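4. Placing and starting the Furer air cleaner

The Furer is a floor-standing unit for rooms with carpet or hard floors. Read this section before you plug it in. For filter changes, see section 7.

4.1 Choosing a spot

1. Pick a level part of the floor near a grounded outlet. The cord is 59 inches long. Do not use an extension cord.

2. Leave a clear space of at least 12 inches behind the unit and on both sides. The air intake is at the back.

3. Keep the unit away from curtains, humidifiers and floor vents. Moist air shortens the life of the filter.

Note: On carpet, fit the four wide feet from the parts bag. The narrow feet that come installed are for tile, wood and vinyl. Thick carpet can block the lower intake if the narrow feet are left on.

4.2 Marking the clear space

In shared rooms, mark the clear space on the floor so that chairs and boxes stay out of it. Any floor tape will do. On carpet, vacuum first, press the tape down firmly along its full length and check it again after a day. Tape that lifts at the ends should be replaced, as it can catch on shoes.

Yellow tape is easy to see on gray or blue carpet.

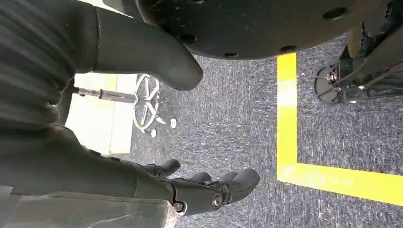

4.3 Fitting the filter

1. Press the two tabs at the top of the rear cover and pull the cover toward you.

2. Take out the filter and remove the plastic bag. The unit will run with the bag on, but it will not clean the air and the motor may overheat.

3. Slide the filter back in with the pull strap facing you.

4. Put the bottom edge of the cover in place first, then push the top until both tabs click.

Caution: Do not wash the filter. Water ruins the inner layer.

4.4 First start

1. Plug in the cord and press Power. The light turns white.

2. Press Fan until the display shows 3. Let the unit run for 30 minutes with the door closed. A slight smell during the first hour is normal.

3. Press Auto. The fan speed now follows the air sensor - it may go up and down a few times before it settles.

If the display shows 979, the rear cover is not fully closed. Press on both top corners. If the code stays, unplug the unit, wait one minute and fit the cover again.

Caution: Unplug the unit before moving it. Lift it by the side grips and do not drag it across carpet.

Replacement filters for the Furer are sold under part number 1171.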